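The hands that teach the folding

At nine in the morning Sofia Fonseca puts both hands on a pair of handles and begins to fold a T-shirt that she does not touch. What her wrists do, the two arms on the table do also, a very small moment later. She has learned to wait for them.

Fonseca worked 9 years in a hotel laundry in Lavdale before she came to Sidska, a small company which wants robots to handle clothes. Her job title is operator, but she prefers teacher. Since January she has recorded 1,403 folds, and the target for this shirt programme is 3,000.

"In the beginning I was too quick," she tells me. "My hands know the shirt, so they want to run. But the robot learns also my bad habits, so I must fold like I am explaining it to a child."

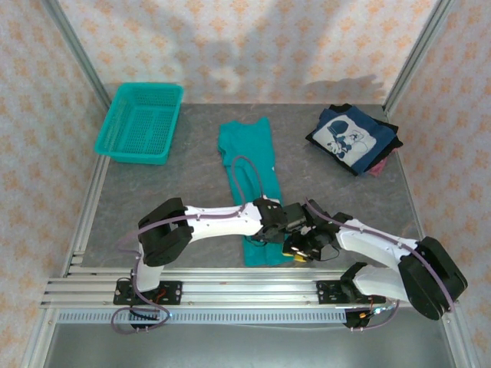
Two arms at work over a green T-shirt, with the folded pile at the right.

A good demonstration takes her 90 seconds. If a sleeve slips, she does not always stop the recording. The engineers like to keep some of these mistakes, with the correction after them, so the model can see how a person gets out of trouble.

Cloth is difficult because it never lies the same way twice. A box stays a box, but a shirt that is lifted at the shoulder becomes another shape – and the program must find the shoulder again.

I was allowed to try it after lunch. I could close the grippers without problem, but I pulled the collar when I wanted the hem, and my result looked like a bag. Fonseca deleted it kindly and spread the shirt flat again.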